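Open afternoon at the Plorkau workshop, with one unscheduled stop

I'd been meaning to get out to Plorkau since February, when Nayeli Cuadros told me their open afternoons came with decent biscuits. They do. They also came with a fault, which I enjoyed a good deal more than the safety talk.

Fifteen of us signed in at the front desk, were handed a pair of safety glasses each, and were marched past a storeroom labelled Stovlow. I asked what Stovlow was. Our guide, Kaede Katayama, said it was a product they'd stopped making and would rather not go into, so naturally I spent the rest of the tour thinking about it.

The bench everyone had come to see was at the back. Two small arms work there on printed parts, picking up a piece, carrying it over the wood and setting it down. The program is called Nasesell and had done 50 clean runs that morning, a figure Kaede mentioned twice before she pressed start. I think she regrets the second time.

Run 51 went well for 10 seconds. Then the left arm, holding its piece out over the bench, stopped. No bang, no smoke. The right arm had gone quiet near the front edge and had nothing to offer either. A man behind me clapped, thinking it was finished.

Kaede went to the laptop and read out the message: wrist joint, position error, hold. The controller thought the wrist was somewhere it wasn't, so it did the sensible thing and froze with its grip closed. Somebody reached in to take the piece off it. I've never heard a polite person say "hands out, please" quite so loudly. A stopped arm still has power on the joints, she explained, and it can start again the moment the fault clears.
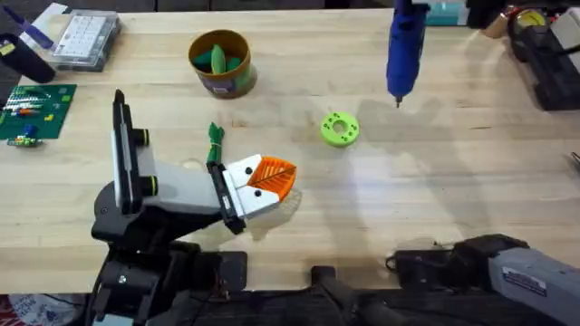

She cut the power at the switch, put a hand under the forearm before the brakes could let her down, and only then went near the wrist. The culprit was a cable connector that had worked itself half out. They'd had the same thing on the Boersma rig last year and had fixed it there with a dab of glue and some strong language. Nobody had got to this bench yet.

The repair took 19 minutes, during which we were encouraged to look at the laser cutter. I looked at the biscuits. The restart was done at quarter speed with all of us behind the yellow line, and run 52 finished without incident, to slightly too much applause.

Parking is around the back, and the second gate sticks, so give it a shove.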